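Notes from the Cedato open day

6 December 2024

I took the early train out to Clurkosgate for the Cedato open day, mostly to see how they record training data for their arms. The brochure promised a tour of "the full pipeline." We got about two thirds of it. The compute room was closed for electrical work, which I can live with, having seen racks before.

Registration was in the lobby of the old bindery building. They split us into groups of 15 and sent the first group to the arm cells and the second to the recording bays. I was in the second, so I saw things in the right order: data first, robot after.

The bay we spent the most time in had black curtains at the sides and aluminum rails along the floor. Operators there work with a hand-held gripper in each hand, and the recording is of the motion of the grippers plus video. No arm is involved at this stage. The guide called the process Estum, which seems to be both the name of the recording software and the name of the department. I asked which one was meant a couple of times and got a different answer each time.

A session is made of short episodes. Each episode has a written instruction, a start layout, and a stop condition. The operator resets the table between episodes and the layout is supposed to vary. According to the guide, the bay logged 687 usable episodes in November and threw out 162. The usual causes of rejection were tracking loss and a jaw signal that lagged the video. I would have liked a breakdown, but there wasn't one on hand.

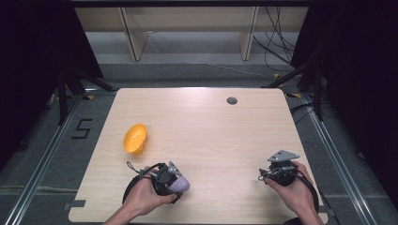 Why record with hand-held grippers when the company already has arms to teleoperate?

Speed, mainly. An operator holding the gripper directly gets through a pick and place far faster than one driving an arm through a controller, and the bay doesn't tie up an arm while it runs. The cost is that a person can make motions the arm can't reproduce, so every trajectory has to be checked against the joint limits of the target robot before it goes into the training set.

That check was the most useful part of the visit. It runs offline, overnight, and flags any segment where the wrist pose has no valid solution or where the solved joint speeds go over the limit. Flagged segments get trimmed if they sit at the start or end of an episode. In the middle, the whole episode goes. I asked whether they had tried slowing playback to save the ones that fail on speed alone. They had, and dropped it for anything where the object is released in motion.

Visitors could try the grippers for a few minutes. My notes from that:

The trigger travel is short and the last part of it is stiff. I kept over-closing on soft objects.

The weight is fine for one episode. After five I could feel it in my forearm, and the operators do this for over an hour at a stretch before rotating out.

With two grippers, the natural tendency is to park the idle hand somewhere out of the way. They ask operators to keep it above the table, inside the tracked volume, so both streams stay valid.

There is no force feedback apart from what comes through the mechanism. You learn to look at the jaws.

The second half was the arm cell, running a policy called Rao. Two arms, a table, a bin, and a queue of household objects. It cleared the table on the first run at maybe a third of human speed. On the second run it closed on air next to a cup, lifted, paused, and tried again from a slightly different angle - the retry is learned, they said, and comes from operators being told to leave their fumbled grasps in the recording. On the third run it stalled with one arm over the bin and an engineer reset it. I appreciated that they left the third run in the program and answered questions about it.

My complaints are small. The cell was loud enough that people at the back missed most of the talk. The slides showed success rates without the number of trials. And the handout has the wrong axis labels on the latency plot, unless the gripper really does respond before the trigger is pulled.

They plan another open day once the compute room is back. I'd go again for the calibration procedure alone, which was skipped for time. Parking is behind the bindery, and the lot fills up early.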